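About Starkora

Starkora is a bookkeeping school above the old feed store in Zollcombe. We opened with 2 students and one working calculator, and have since taught 292 people to read a balance sheet without sighing.

Evening classes run for 19 weeks, starting in August. You don't need to be good at math -- you do need to keep your receipts, and a shoebox counts.

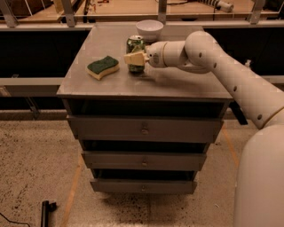

Most of our graduates work for small firms in town. A few went to the city and send us their tax questions in April, at midnight.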